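Dog sheds like crazy but hates every brush – what do you use?

Print this page | E-mail to a friend 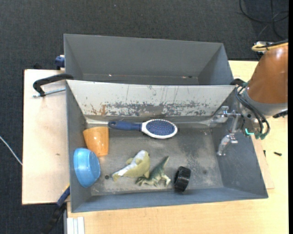
Paddle brush, bristles up, at the back of the bin.

Posted by Tsegereda Habte

OK so we have a shepherd mix, 2 years old, rescue, called Jiltitz. Sweet dog. Sheds all year but August is a nightmare. The second I pick up a brush he's under the bed. Tried a slicker, tried one of those rake things, tried a glove. The glove he eats. Groomer here wants more than I can pay every month and says he needs sedating, which no. Anybody get a dog like this to stand still? Also does bathing first help or make it worse. Thanks

We use cookies to remember your log-in and show you ads. By staying on this site you accept this.

Niall Tosh

just shave him. did mine, no more hair

Paula Manole

Please don't shave a double coated dog!! It can grow back patchy and they sunburn. Niall no.

What worked on my husky cross – go stupidly slow. Brush on the floor near his dinner bowl for a few days, you don't touch it. Then pick it up, give a treat, put it down. Then one stroke on the shoulder, treat, done. Shoulder or chest first, never the tail or back legs. Took us 8 weeks to do the whole dog and now she falls asleep. Use a softish brush to start even if it gets hardly any hair out, the rake can come later when he trusts you. Slickers scratch if you press, try it on your own arm and you'll see.

Bath – yes, but brush before AND after. Matts get tighter when wet. Dry him all the way thru before you brush again.

Sosina Sisay

Agree with Paula mostly. I'd add lick mat with peanut butter (check the label, no xylitol) stuck to the side of the tub. Keeps the head end busy. And do it after a long walk, not before. If he flinches in the same spot every time get the vet to look, ours had a sore hip and we thought he was just being dramatic. Felt awful about that

Sign up for our newsletter – pet tips in your inbox every month.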